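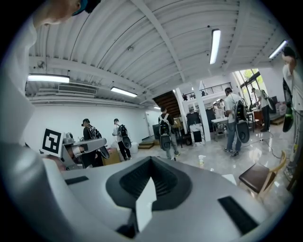

Why I stopped trusting the left jaw

I have been meaning to write up the jaw fault since October, and I have had three messages asking about it, so this is what I know.

The short version is that a gripper can report that its jaws are closed when they are not. Ours did this for most of an afternoon. We were recording people picking things up and putting them down, and the log said every grasp had gone to zero opening. Nicanor Cárdenas was checking files at the end of the day and saw a run where the jaws went from open to shut in a single reading. A hand can't squeeze that fast. He went back through the session and found 112 recordings with the same jump in them.

What had gone wrong

The opening is measured by a small magnet on the jaw pivot and a sensor opposite it. The magnet is glued in. On one gripper the glue had let go and the magnet could turn a little in its seat, so the reading stuck, slipped and then caught up all at once. You could not feel it in the hand. The trigger moved as it should and the jaws met.

I first blamed the cable, and I changed it twice. I also swapped the battery and reloaded the Rulell firmware, which cost me a morning and did nothing. Yolotzin Orozco found it by holding the gripper next to her ear and working the trigger slowly. There was a faint click near the end of the travel. She took the cover off and the magnet came out on the tip of her screwdriver.

Markers and the people wearing them
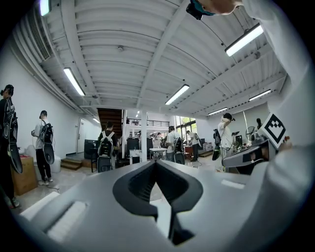
My own part of the job is checking that what the sensor says agrees with what the cameras say. After the magnet business I stopped treating the sensor as the truth. Each gripper has a square card with a black blocky pattern standing up on top, so there is already something a camera can find when another person's gripper comes into view. With that many people in one room, most of them with a rig on their back, it happens a lot. The card gives the position of the gripper body but says nothing about the jaws, so it would not have caught this fault by itself. It does help with timing. If a gripper is plainly still according to its card and the log has the jaws leaping shut at the same moment, I want to look at that recording before anyone uses it.

I wrote a script that flags any change in opening too quick for a hand. It flagged 11 more recordings from a second gripper, and that magnet was on its way out as well. Same batch of glue, I think, but I can't prove it.

What we do now

Before a session each gripper is opened and closed 20 times, slowly, with the reading on a screen. Any step in the line and it goes back in the box.

Magnets are held with a screw collar as well as glue. The collars came from Gradau and needed filing to fit.

The covers come off every 3000 cycles. I know that sounds often. It takes a few minutes per gripper and I would sooner do that than sort through files again.

The bad recordings have been kept in a separate folder with the opening values blanked. Nicanor wants to try to recover them from the wrist video. I think the video is too dark inside the jaws for that, but he has started and I will put the results up when he has some.

If your Ursu build uses the same pivot, take the cover off and push the magnet with a fingernail. It shouldn't move at all.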